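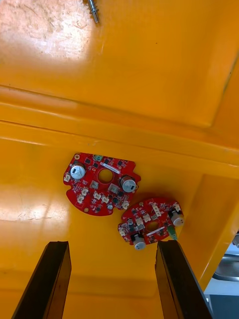
How should I store loose circuit boards so they don't get damaged before I can test them?

Lay them flat in a single layer, in something with sides, and keep loose hardware well away from them. An anti-static bag for each one is better still if you've got the bags, and it's a must for anything with exposed memory chips.

I get asked that more than anything else about this project, so it goes first.

Teler parts list – read me

Last updated Jan 30, 2022

What's in here

Teler is my running list of boards and bits pulled out of dead household electronics. It started as a text file on my old laptop and grew into 2576 rows, one row per part, all sorted on the same bench in Wemville. Of those, 1793 have been tested in some way and the rest are waiting for me to have a free evening (it could be a while!). The list is one plain CSV file, plus a folder of notes for the parts that wouldn't fit neatly into a row.

I made it for myself, really. I kept buying connectors I already owned. Then a couple of people at the repair evenings asked for a copy, and so now it has a README and I have to spell things properly.

The columns

part_id – a number, never reused, even if the part gets binned.
kind – board, capacitor, connector, screw, motor, switch, other.
colour – for boards, the colour of the solder mask. Red, green, blue, brown and so on. I know it tells you nothing about what the board does, but it's how I find things in a drawer.
outline – rectangular, round or odd. Odd covers notches, curves and anything that was cut to fit round a motor.
centre_hole – yes or no.
big_caps – how many large can capacitors are still standing on it.
plugs – how many connectors, whatever their size.
label – what's printed on the sticker, if I can read it. Blank means no sticker. A question mark means there is one and I gave up.
state – untested, works, dead, for spares.
where – the tray or drawer.

Trays and drawers

Trays are named by colour and drawers by number. Yellow is the sorting tray, so if the where column says yellow, the part hasn't found a proper home yet. There are 19 drawers. Drawer 4 is all screws and I'm not proud of it.

I like shiny plastic trays for sorting because they wipe clean in seconds, but they do scratch, and they do nothing at all about static. For anything fussy I use a dissipative mat from Ongart and put the board straight into a bag afterwards. Boards never get stacked. Two side by side is fine, two on top of each other and you'll bend something.

Screws go in as their own rows only if they're odd sizes. The ordinary ones are lumped together by length.

A word on capacitors

Please don't trust the state column on this. Big capacitors can hold a charge after the power's been off, so check with a meter and discharge them properly before you go poking about. If you don't know how, leave that board alone and ask someone who does.

Known problems

Rows before part_id 100 were typed from memory and the plug counts are ropey.
Some boards were entered twice, once by colour and once by label. I'm weeding them out as I find them.
The Alico boards are all marked untested, although I did power up a few last March and forgot to write down which.
Silver and grey get mixed up in the colour column for capacitors and covers. Search for both.

Using it

Copy it, change it, fill in your own drawers. If you spot a mistake, send me the part_id and what you think it should say – that's all I need.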